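About Konstantinidis Sperling

We are a small law office in Plevcombe that handles workplace injury and product liability claims. Wiebke Sperling opened the practice after ten years on the defense side, and our second office, in Grandberg, followed later. We have taken on more than 1,000 cases, most of them settled before trial.
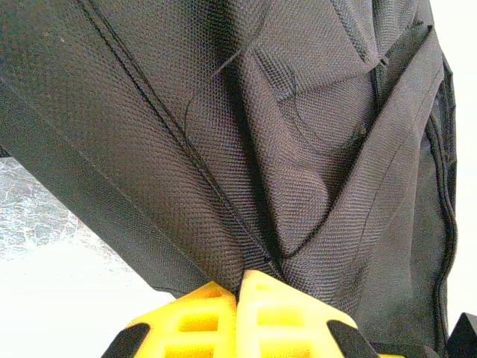
Product claims often come down to small details, and we ask clients to keep the item just as it is. Don't wash it, mend it or send it back to the store. With a bag in black woven fabric, for example, a double-stitched seam is the kind of thing our experts want to look at up close — photos help, but the item itself is better.

First meetings are free and last 20 minutes, in person or by phone. Clients from Stiston can use either office. We return calls by 5 p.m.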